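The Altholm Card and Table Game Fair, Sat 27 August

The bus from Urnach takes 24 minutes and drops you behind the hall, next to the bins, so the first impression of the fair is honest at least. Entry was 3 euros. For that you get a paper wristband and a map on which the toilets have been drawn in by hand.

I came for the Vurnitz tables. Vurnitz is a trick-taking game for four, with a trump suit that changes whenever someone takes a trick with a seven. The man teaching it, Tarmo Vanags, has been playing since school and explained the rules in under a minute. I then lost five hands in a row, two of them while I was dealing. He was very kind about it, and wrote down every point.

There's a phone version too, free and playable offline, and Anum Warraich was showing it at the next table. The computer players come in easy, normal and "Uncle." I'd stay away from Uncle. My one complaint is that the cards are tiny on a small screen, and a club looks a lot like a spade when the sun is on it.

Upstairs was a display of old decks. The oldest is dated 1606, or so the label says, in ballpoint. It's missing the queen of hearts.
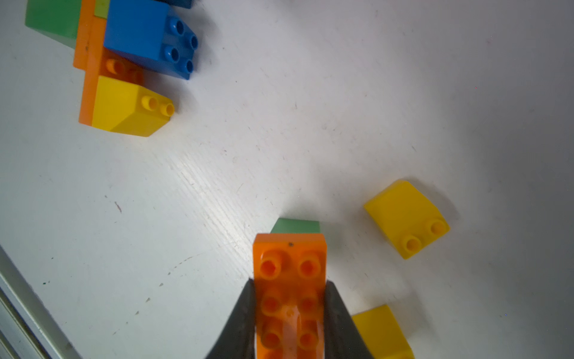 FOOD, PRIZES AND GETTING HOME

The soup was fine. The raffle was drawn at four and went to ticket 355 - I had 354 - and the winner took home a boxed set from Sproģis with two decks and a scoring pad. Last bus to Urnach is at seven, from the bins again. Bring coins, the driver doesn't take cards of any kind.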